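Search tickets... Go
Help Center > My Tickets > Shared log

Label printer spits out blanks after every third label (Denell desktop printer, Wistau inventory app)
Status: Solved

Okay, I'm keeping this as a running log because the last time I had a printer problem I fixed it, forgot how, and had to start all over a year later.

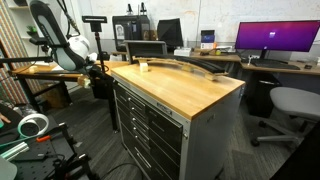

So the setup is a Denell thermal label printer on USB, with the Wistau app sending the jobs. I print shelf and bin labels for my little parts business, usually 200 at a time. It worked great all summer. Then in October I put on a new roll and now I get three good labels, one blank, three good labels, one blank, forever. On a roll of 2,000 that's a lot of blanks in the trash!

8:40 am
Turned everything off and on. Same thing. Swapped the USB cable for the one off my scanner. Same thing.

9:15 am
Cleaned the print head and the gap sensor with a swab and some rubbing alcohol. There was a gross amount of sticky gunk on the roller, so I'm glad I did it anyway, but still blanks.

9:50 am
Printed the built-in test page (hold the feed button till the light blinks twice, then let go - took me several tries). The test labels came out perfect, a whole string of them with no blanks. So I'm thinking the printer is fine and it's something on the computer side.

10:30 am
Uninstalled the driver and put it back. Now it printed everything sideways, which was exciting. Set it back to portrait, and the blanks were right there waiting for me.

11:05 am
Opened a chat with Wistau support. They asked for the label size in the app and the label size in the driver. I said they were the same. They asked me to go look. Reader, they were not the same. The app had my size, the driver had gone back to some default that's a hair taller. Changed it, ran a calibration, printed a batch. Better! But now the blank came after every tenth label or so, and the text was creeping up the label as it went.

1:20 pm
Had lunch, came back, got out the calipers. The new roll is from Mahrous and the old ones were from Skakholm. Same size printed on both boxes, but the gap between labels on the Mahrous roll is wider. The driver has its own gap setting, buried under Advanced > Media > Stock, and mine was still set for the old rolls.

1:45 pm
Typed in the new gap, calibrated again with the lid closed (it has to be closed, I missed that in the instructions the first time), and ran the full 200. Not one blank, and the text stays put from the first label to the last.

What I changed, for future me:
- label size in the driver, to match the app
- gap setting in the driver, to match the roll
- calibrate after BOTH, lid closed

I also saved it as its own stock profile called "new roll" so I can switch back if I find any more of the old ones in the closet. Support says a driver update can wipe custom profiles, so I wrote the numbers on masking tape and stuck it under the lid.

Closing this one. If yours is still doing it after all that, open your own ticket and put your roll brand in it - that was the first thing they asked me for and I didn't have the box handy.

3 comments | 3 shares
Contact support | Back to top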